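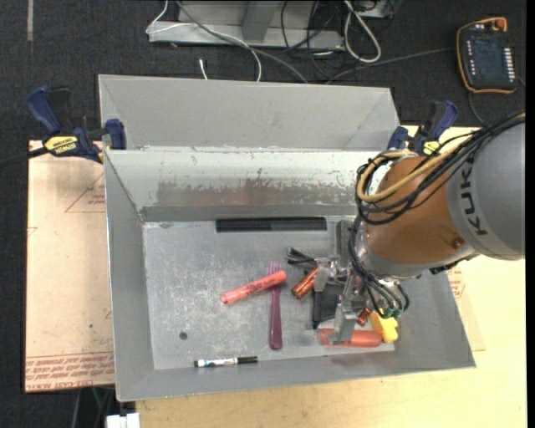 Notas de la sesión 7. Contenedores de chapa y clasificación de objetos pequeños

Profesor: Arnar Eyvindsson
Curso de almacén y recuperación de materiales, Prevside

Estas notas acompañan a la clase y no la sustituyen. Quien faltó en septiembre debe leer antes las hojas sobre limpieza de superficies, porque aquí uso las mismas palabras. Pido disculpas por alguna frase un poco rígida, el español es mi tercera lengua.

## 1. El contenedor

Trabajamos con contenedores de chapa gris, de fondo plano. En el inventario del taller figuran como modelo Holst y llevan el número 461. Para esta sesión nos interesan tres zonas: el fondo, la pared interior y el borde.

En un contenedor usado el desgaste no se reparte de manera igual. En la pared interior de atrás se forma una banda ancha donde la superficie clara ha pasado a un gris pardo sin brillo, con los bordes de la banda irregulares y levantados. El fondo tiene otra clase de señal: rayas muy finas y manchas pálidas, como nubes, más abundantes en la mitad izquierda. Comparen con una pared interior lisa, de color gris claro, como la que asoma en el segundo contenedor, detrás del primero.

En la ficha de estado se anota cada zona por separado:

- **Raya:** línea fina. Se pasa la uña y se escribe si se nota o no se nota.
- **Roce:** mancha pálida sin línea clara.
- **Desconchado:** la capa de la superficie se levanta o falta. Se mide el largo con la regla de 50 cm.

No escriban «mal estado» solamente. El compañero que recibe la ficha no sabe qué hacer con esa frase.

## 2. Los objetos sobre el fondo

Los objetos de un mismo lote pueden ser muy diferentes entre sí. En el lote de hoy tenemos, entre otros, un peine negro largo, un rotulador rosa coral con su capuchón, un tenedor de plástico morado translúcido y una pila de color cobre. La costumbre de muchos alumnos es clasificar por color, y con este lote se ve por qué no conviene: el rosa del rotulador y el tono rosado de los dientes del tenedor se parecen bastante, y los dos objetos van a cajas distintas.

Usamos este orden:

1. Pilas y todo lo que pueda contener energía. Siempre primero, y a la caja Ganetti con tapa.
2. Objetos con tinta o líquido. Se comprueba que el capuchón está bien cerrado.
3. Plásticos de una sola pieza.
4. Lo que no sabemos identificar.

El grupo cuarto merece una explicación. Un disco pequeño, redondo y oscuro puede ser una ficha, una tapa, un imán o también una pila de botón. Mientras no lo sabemos, lo tratamos como pila y va a la bandeja Isley, separado de los demás. Lo mismo vale para una pieza rectangular gris oscura que está de pie al fondo: se toma con cuidado, se mira por las dos caras y se decide después.

## 3. Objetos cruzados

Cuando un objeto pasa por encima de otro, se retira primero el de arriba. En nuestro lote el extremo derecho del rotulador cruza sobre el tenedor, así que el rotulador sale antes. Si alguien tira del tenedor, el rotulador puede rodar hasta la pared, y en el rincón es más difícil tomarlo.

El peine presenta otra dificultad. Está tumbado a lo largo del borde trasero del fondo, y hay poco sitio entre la pieza y la pared. Conviene tomarlo por la mitad que se ve más maciza; los dientes finos se doblan con facilidad. No se arrastra hacia delante, porque añadimos rayas a un fondo que ya tiene muchas.

## 4. Ejercicio para casa

Elijan un recipiente metálico de su casa o de su trabajo (una bandeja de horno vieja sirve perfectamente). Rellenen una ficha de estado completa con las tres zonas y escriban en qué orden sacarían los objetos que hay dentro. Máximo una página. La nota mínima es 70 sobre cien y se puede repetir una vez.

Traigan la ficha impresa y también la regla, que usaremos al principio de la clase siguiente para medir los bordes.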